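Home | News | Reviews | Trailers | Podcast | Contact

Plinidska sequel adds two to its cast 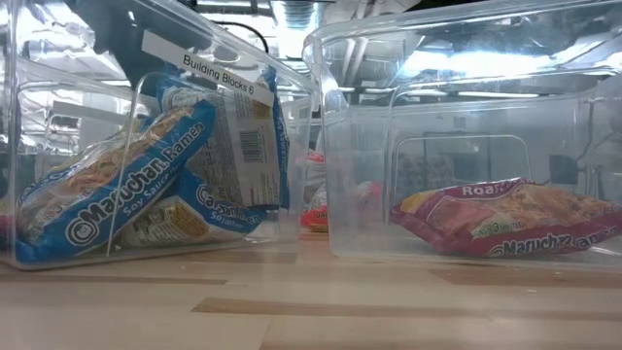

Filming on the second Plinidska starts in January, and the production has now confirmed two new names. Kamonchanok Sangkhawat will play the harbour pilot, a part that was cut from the first film's script at a late stage. Amos Baptiste joins as her brother. Leonardo Lo Presti returns in the lead.

Lucrezia Longo is directing again, this time from a script she wrote with Milagros Herrera. Longo told our podcast that the story picks up three years after the ferry sinking and stays almost entirely in the town of Sonville. The first film moved between four countries, and some of our readers found that hard going, so a single setting may suit it better.

The original did modest business when it opened. It played on 601 screens in its first week and went up to 693 in its second, mostly on word of mouth. The distributor, Fleson, says the sequel will open on 1,074. That is a big step up for a drama with no stars outside the festival circuit – though Lo Presti is better known now than he was then.

There is no word yet on who will write the music. Ajayi, the studio behind the first soundtrack, has said it would like to come back, but nothing has been signed. Longo would only say that she wants less of it this time.

The running time of the first film was a common complaint in our postbag. Herrera says the new script is shorter by a good few pages, and that the long courtroom section has no equivalent in part two.

We will have an interview with Sangkhawat in the next issue. If you have a question for her, send it in by noon on the last day of the month.

Filed under: Film news, Casting, Sequels

Contact us | Unsubscribe | Back to top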